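Notes from the Packing Bench: Bins, Bins and More Bins

Hello again, everyone, and happy May. I promised last time that I'd finally write up the great bin changeover, and then of course the month got away from me, so thank you to all of you who asked after it so kindly (and to Padmavathi Warrier, who asked three times).

For those who are new, we used to keep most of our small stock at Merkarel in cardboard boxes, the same ones it arrived in, with the flaps folded back and a label stuck on whichever side was facing out. It worked well enough when we were little. Then we took on the Jistano orders, the shelves filled up, and the boxes began to sag at the corners and swallow things. I once spent most of a morning looking for a bag of corner brackets that had slid under a flap - and I was the one who had put it there!

So we went over to open bins. Macario Lozano did the measuring, and he was very patient with the rest of us while we argued over depth. A deep bin holds more, which sounds like a fine thing until you're up to your elbow in it at four in the afternoon. We settled on something you can reach the bottom of without leaning, and ordered 28 of them to begin with. Nana Bawa wrote all the new labels by hand, and they are much nicer than the ones that come out of the printer.

The part I hadn't thought much about was the sides. Straight walls use the shelf better, and Tharun Varghese made a good case for them, but sloping sides give your knuckles a bit of room when you're after the last few pieces, and empty ones tuck inside each other when you want them out of the way. I came around to the slope after one long day of picking.
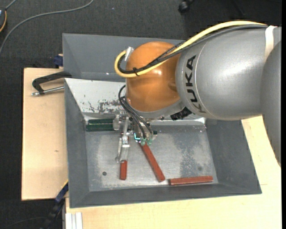

We've also stopped filling everything to the brim. Long, flat pieces are much easier to pick out when there are only a few in front of you, and topping up now and then is less trouble than digging. Krishnamoorthy Rao keeps the spares on the bottom shelf by the Chowdary cartons, so if you find a bin running low, please help yourself from there and initial the card.

One small favor before I go. If you're carrying a bin over from the far shelf, do bring the label with it, even if you only mean to be a minute. And there is still a stack of the old cardboard by the back door, clean and flat, for anybody who is moving house or has a garden to mulch. Take as much as you like.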